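Help wanted: mornings at the Grelutton coffee counter

Hi! I run the little coffee counter inside Grelutton, the used bookstore on Mansour Street, and I need another pair of hands. My morning person is going back to school in October (I'm happy for her, I really am, and also I may cry) so I'm looking for someone to take over the early shift.

Coffee capsules and blond wood, you'll be seeing plenty of both. 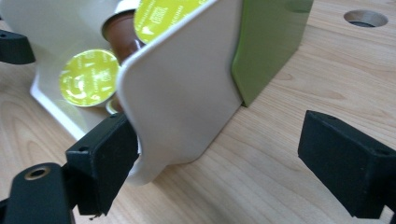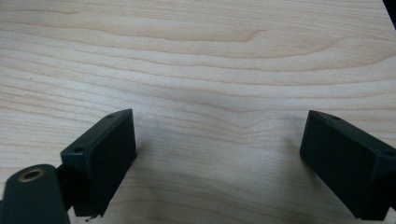

Georges Azar asked me whether people need barista experience, and would I please put the answer in the ad this time, plus the hours, plus whether the early shift means early early or just before lunch. Fair enough, Georges. No experience needed, and it's early early. Doors open at 7 a.m. and I'd want you in at 6:30.

So, the job. You'd be making coffee and tea, warming up pastries, ringing people up, and keeping the counter and the reading tables clean. The pastries come from Harkitz, the bakery across the street, and you'd walk over with the cart to pick them up before we open. If it's raining, take the big umbrella and put the lid on the cart, and please check the order against the slip before you leave, they've shorted us on almond rolls more than once. After the first rush it gets quiet until ten or so, and during the quiet part I'd ask you to shelve a cart of paperbacks. You don't have to know books. You do have to know the alphabet, and you'd be surprised how tricky Mc and Mac get when you haven't had your own coffee yet.

The pay is $16 an hour plus tips, and tips get split by hours worked, every shift, in cash. It's 27 hours a week to start. More in December if you want them, when the store stays open late and everyone in town suddenly remembers they have an uncle who likes history. You get a free drink and something to eat each shift and 2 used books a month, your pick, as long as they're not from the glass case.

I'd love someone who likes regulars. We have a lot of them and they talk! Some want to tell you about their knees, some want the crossword and to be left alone, and you'll learn which is which pretty fast. You should be okay standing for a few hours and lifting a box of books now and then (there's a hand truck, use it). You need to be 16 or older, and if you don't have a food handler card yet I'll pay for the class.

Things I'm not fussy about: tattoos, hair, what you wear as long as your shoes are closed. Things I am fussy about: being on time, washing your hands, and calling me if you're sick instead of texting at 6:25.

You'd train with me for 3 mornings, paid, and then I'd be in the back most days doing the ordering if you get stuck. The register runs on Fetavar, which is old and a bit cranky about gift cards, but I've got a cheat sheet taped up next to it.

To apply, come by after 2 p.m. and ask for me at the counter, or leave a note with your name, your phone number, and which mornings you can't work. A resume is fine if you have one. If you don't, just write me a few lines about the last job you liked, or the last book, either works. I'm calling people back as the notes come in, and I'll keep the sign in the window until the spot is filled.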